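The Gray Towel Takes Over
How microfiber went from the garage shelf to the linen closet, and how to look after it once it gets there

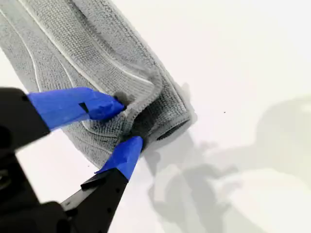
4 min read

The gray microfiber towel has a nubby knit and pale stitching that shows up clearly against the pile. Folded and partly rolled, it makes a thick band with a dark, hollow center. Rolls like it now sit on open shelves in a lot of bathrooms where there used to be stacks of cotton.

Most people first bought microfiber for the car. It came in bags by the motor oil, and it was thin. The towels sold for the house are heavier. Weight is given in grams per square meter, and it is the first number to look for on a label. A light cloth for windows may be marked 200. The plushest drying towels are marked 800, and they take up nearly as much room in a drawer as a bath towel does.

Khoo, a small housewares shop, gave its back wall to microfiber in January. Gray is the color it reorders most. White shows every smear of mascara and shoe polish, and the darker blues pick up lint. The shop's own label, Skostis, comes in three weights. The middle one costs $18 for a pair and is the one I have been using at home for dishes, the dog and the shower door.

It dries glass very well. It is less pleasant on skin. The fibers catch on rough hands, and two people in my house went back to cotton after a few mornings. For hair it is good, and the heavier towel stays put when twisted up.

Washing is where these towels get ruined. Fabric softener coats the fibers and they stop picking up water. Dryer sheets do the same. Wash them in warm water with a small amount of liquid detergent, away from anything cotton, and dry them on low or hang them up. High heat can melt the tips of the fibers, and the towel will feel scratchy from then on. If yours already pushes water around the counter, try one wash with no detergent and half a cup of white vinegar. Sometimes that brings it back.

For storage, rolling beats folding on a deep shelf. Fold the towel in thirds the long way, smooth out the seams, and roll from one short end. Keep the first turn tight. A loose center leaves a tunnel and the roll slumps when you stack another on top. A wire basket from Jinness, 215 millimeters deep, holds four of the middle weight standing on end.

Urnosach, which sells only by mail, adds a hanging loop to one corner of its towels. I cut mine off. It left a lump in the roll, and I have never had enough hooks anyway.

Print this article
E-mail this article

RELATED
Dish Drainers for Small Counters
What the Numbers on Sheet Labels Mean
Four Ways to Fold a Fitted Sheet
When to Throw Out a Bath Mat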